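Silow Policy Board > State and Local > Reciprocal purchasing bans: does the county version do anything?

Posted Mar 14, 2018

parveen_mridha
The Silow County ordinance took effect in February. It bars county departments from signing new contracts over $3000 with vendors headquartered in any state that has an out-of-state bidder preference of its own. Existing contracts run to term. I read the full text and there is no reporting requirement, so I don't see how anyone measures whether it works.

dcl_north
It isn't supposed to be measured. It's a retaliation clause. Most states have one in some form. The point is to make the other legislature drop its preference.

parveen_mridha
State reciprocity laws usually add the same percentage to the outside bid that the other state would add. That is a penalty. Silow wrote an exclusion. Those are different tools and the second one can leave you with a single bidder.

Ruleofthree
Section 4 has a waiver for single-bidder situations. The purchasing director signs it and it goes on the consent agenda.

parveen_mridha
Section 4 covers "no responsive bid." One responsive bid at double the price does not qualify. Read 4(b).

Ruleofthree
OK, 4(b) is narrower than I remembered. I still think a director would sign it.

ifilip
Iulian Filip here, I worked in procurement for the city of Kemeck for a while. We had a similar rule. In one fiscal year we put out 207 solicitations and the rule knocked out a bidder in 20 of them. In most of those the excluded bidder would have lost on price anyway. The real cost was staff time. Every bid packet needed a headquarters affidavit, and "headquarters" was not defined.

dcl_north
Headquarters means principal place of business. Courts have dealt with that for decades.

ifilip
Courts have. A buyer with a closing date and a form has not. Take Stoica, which sold us pump parts. Incorporated in one state, executive offices in a second, warehouse inside our county with local employees. Our attorney said excluded. The county attorney next door said fine. Same vendor, same affidavit.

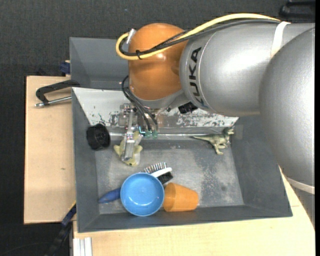
The other problem was resellers. Clolline was excluded under the rule, so it sold through a local distributor with a two-person office. We paid the distributor's markup and got the same product in the same box. The ordinance looks at who signs the contract and stops there. I checked Silow's text and it has the same gap in section 2.

Ruleofthree
Then fix section 2. Define the vendor to include the manufacturer.

ifilip
Then you exclude nearly all office equipment.

dcl_north
I don't accept that a gap makes the whole thing useless. The market participant doctrine gives the county wide room to decide who it buys from. If the board wants to take a position, it can.

parveen_mridha
I didn't say it was unlawful. I said there's no way to tell what it costs. The county has 400 active vendor contracts and the staff memo doesn't say how many come up for renewal this year, or where those vendors are based. That should have been attached before the vote.

Ruleofthree
Was there a fiscal note at all?

parveen_mridha
One line. "Impact indeterminate."

dcl_north
That's standard for purchasing ordinances.

parveen_mridha
Standard, yes. I've put in a records request for the renewal list with the vendor addresses. Will post it in this thread when it comes back.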